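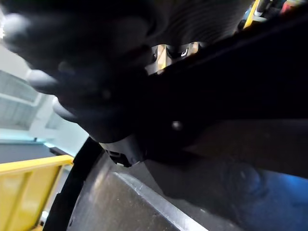 Getting Old Candle Wax Out of Everything

I love candles and I am terrible at blowing them out neatly, so I've had plenty of practice at this! Most wax comes up beautifully if you're patient with it.

Tablecloths: Put the whole thing in the freezer for an hour, then bend the cloth and snap off what you can with a dull butter knife. Lay a brown paper bag over what's left and press with a warm iron (no steam). Keep moving to a clean patch of paper until it stops soaking up grease. My big Fudthorpe cloth came through a January dinner with 6 red candles on it, and I still use it for company.

Glass jars: Pour in hot tap water and let the wax float up and harden, then lift out the disk. Wipe the jar with a paper towel before you wash it, and never pour melted wax down the sink!

Wood: Go gently. A hair dryer on low, a soft rag, wipe with the grain, then a dab of your usual polish.

Brass holders: Set them upside down on foil in a 100 degree oven if yours goes that low (mine doesn't, so I use the hair dryer again) and buff while they're warm.

Save the scraps in a coffee can. They make wonderful fire starters with a little dryer lint and an egg carton.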